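桌面收纳盒

桌面收纳盒是放在桌面或台面上、用来分类存放小件物品的容器，多为敞口，也有带盖或带抽屉的形式。常见用途包括存放文具、线材、票据、化妆品和调味料包。与柜内收纳箱相比，桌面收纳盒尺寸较小，高度一般以不遮挡视线、伸手可取为准。

材质与形制

塑料盒多为注塑成型，壁面光滑，便于擦洗，浅盒适合平放零散物件，深盒适合竖放。部分型号在盒壁上沿开有手孔，方便单手提起。网篮透气，不易积灰，但细小物品可能从网眼漏出，使用时常垫一层纸板。木盒和藤编盒较重，怕潮，多作陈设用。

摆放

同类容器通常并排摆放，白色塑料盒与黑色网篮混用时，一般按深浅或用途分组。桌角可留给小型盆栽，多肉植物需水少，较为常见。
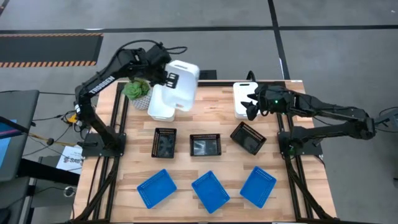 卡特里奥娜·库利南（Catríona Cullinane）则认为，按颜色或材质分组意义不大，应当按取用频率排列，每天要用的放在最靠近手的一侧，一个月用不到2次的东西不必留在桌面上。她还主张盒内物品不超过容积的三分之二，否则取下层物品时须先全部倒出。

规格

各厂家尺寸并不统一。Wenine的浅盒与Detari的网篮均有小、中、大3种规格，但两者底面尺寸不同，不能互相套叠。Mokcombe的方盒边长以厘米计，最大一款为40厘米，已接近储物箱，很少用于普通书桌。

清洁

塑料盒可用温水和中性洗涤剂清洗，晾干后再放入纸制品。金属网篮宜用软刷除尘，涂层破损处容易生锈，应避免长期接触水汽。

参见：抽屉分隔板、文件架、储物箱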